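**Hall booking deposit not returned - what can I do?**

Posted in Money and Renting by Szűcs, 5/31/20

I booked a hall in Vunotside for my parents' anniversary do in May. The deposit was £303, paid by bank transfer to a letting firm called Semano. The party was called off and they agreed in writing that I would get the deposit back within seven days. That was over three weeks ago.

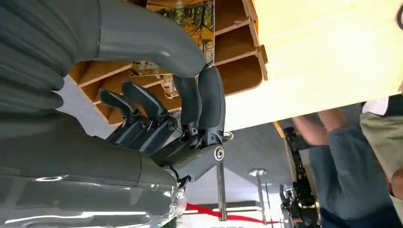 I have rung twice and been told it is "with accounts". The hire fee itself has been moved to a later date and I am fine with that. It is only the deposit I want. The booking form says deposits are returned "in the normal course of business", whatever that means. Do I have to wait, or can I push them?

---

**Reijo Suominen**

You can push them. They gave you a date in writing and missed it, so the vague line on the form doesn't help them much. Stop ringing and put it on paper.
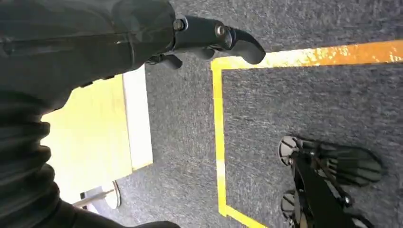 *Reijo Suominen*

Sorry, pressed post too early. Your letter should have:

- the booking reference (mine with another hall was 3665, yours will be on the form)
- the date you paid and the amount
- a copy of the email where they agreed to refund you
- a date by which you want the money, 14 days is usual

Send it by post and by email and get proof of posting. Keep it short and polite. If the date passes, you can look at a small claim online. There is a fee, but you can add it to what they owe you.
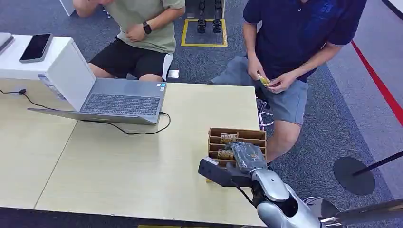

*Gripper at the wooden organiser box.*

Check the name of the firm on your bank statement too. Some halls trade under one name and bank under another, and the letter needs to go to the right one.

---

**Máté Farkas**

Had the same with a van from Avis once, or it may have been another firm. Got it back in the end, just kept on at them. I think it was a card payment though, so the bank might have helped. Worth asking yours, but with a transfer I doubt it - cards have more cover.

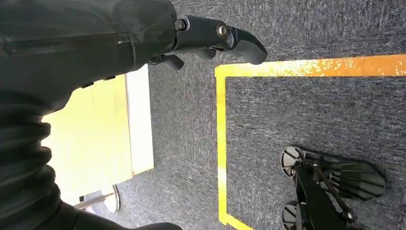 ### More in Money and Renting

- Landlord wants two months up front
- Is a verbal booking binding?
- Paid a builder £2000, no receipt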